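How to Wash a Wool Sweater Without Shrinking It

I have ruined enough knitwear to dress a family of dolls, so take this as advice from experience. The last casualty was a gray Guérin cardigan that would now fit a cat.

What you need: wool detergent, a mesh bag, two bath towels and low expectations.

Step 1. Read the label. If it says dry clean only, believe it. If it shows a tub with a hand in it, carry on by hand. 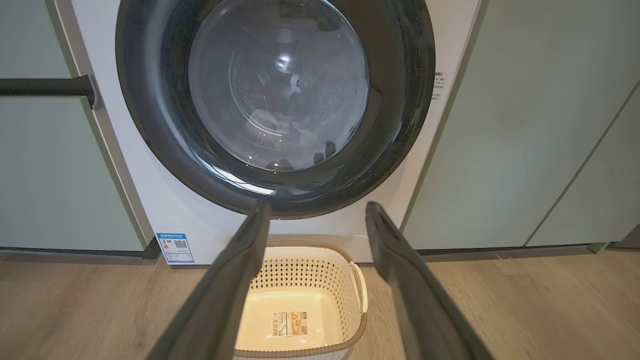

Wool shrinks when heat and rubbing get together, so pick the wool cycle and the coolest setting you have. Empty the pockets, close the buttons and turn everything inside out. Look through the glass before you add anything, too. A few dark shapes at the bottom of the drum are easy to miss, and a forgotten pair of jeans will bully a sweater for the whole cycle.

Step 2. Bag it. One sweater per bag, zipped shut.
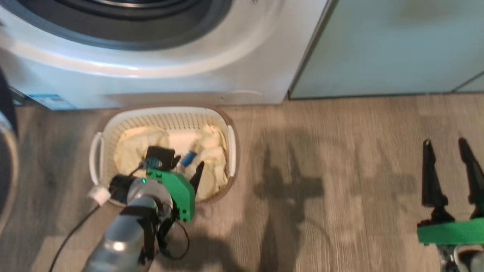 Front loader, floor level. Good for the knees.

Step 3. Go easy on the soap. My friend Keerthana Pisharody uses 15 ml of Woko and her sweaters look better than mine, which I try not to mention.

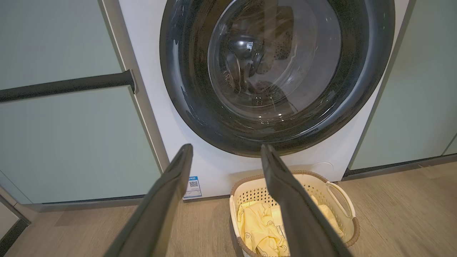 The door, with the laundry basket on the floor.

Step 4. Keep the spin low, then lift the sweater out with both hands. Pulling it by one sleeve gives you one long sleeve. 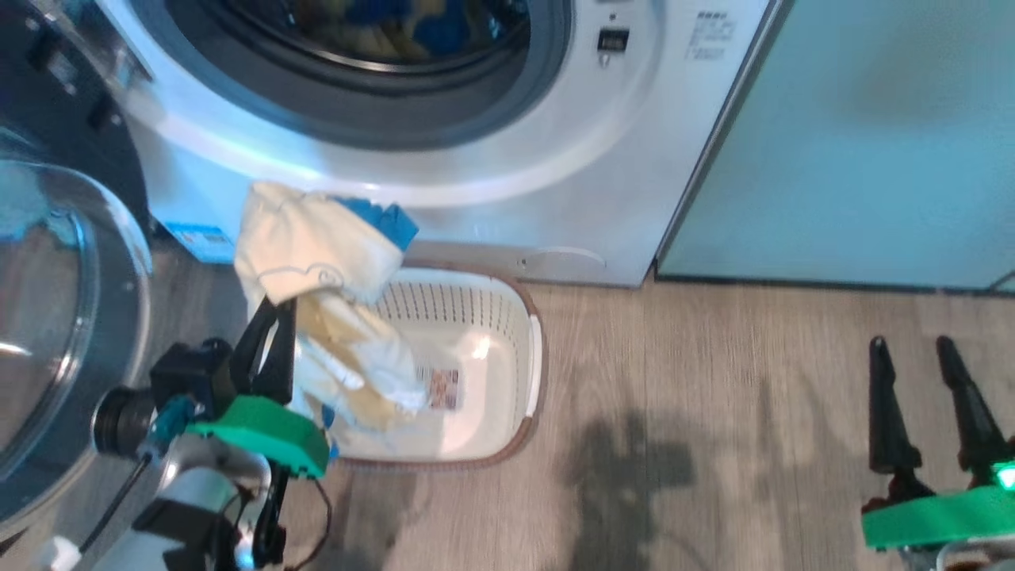
Laundry at the open door.

Step 5. Roll it in a towel, press, and repeat with the second towel. Lay it flat, nudge it back into shape and leave it for 48 hours. Hangers are for shirts.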